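Workshop tips: joining thin cables with two arms

These tips come from our small study at the Gresau workshop, where Asuka Tanabe and I teach a two-armed robot to bring a cable end to its mating part. We recorded 950 tries and kept notes of what spoiled them. Many of the notes are useful also for people who do such work by hand.

Hold the cable close to the tip. When we gripped it further back, the end was bending away at the last moment. With a short grip, 200 test runs gave us up to twice as many good joins as before.

Let both sides meet in the air, over the middle of the table. We first kept one part still and moved only the other, but then every small error of one arm stayed until the end. Now both arms correct a little, and the last centimetre is done slowly.

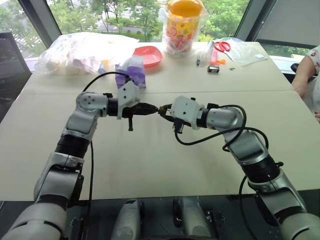
Mind also the rest of the cable. A long piece hanging from the arm pulls on the tip, and the pull changes when the elbow turns. Leave a generous loop and check it before you start.

Do not tidy the table too much for the training. Our first 118 recordings were made on a bare surface, and what the robot learned from them was poor as soon as there was a bowl or a pair of scissors nearby. Move the things to other places every Friday, but keep the space under the grippers free.

If a join fails, go back to the beginning of the approach. Pushing harder only bends the tip.

Tamás Bognár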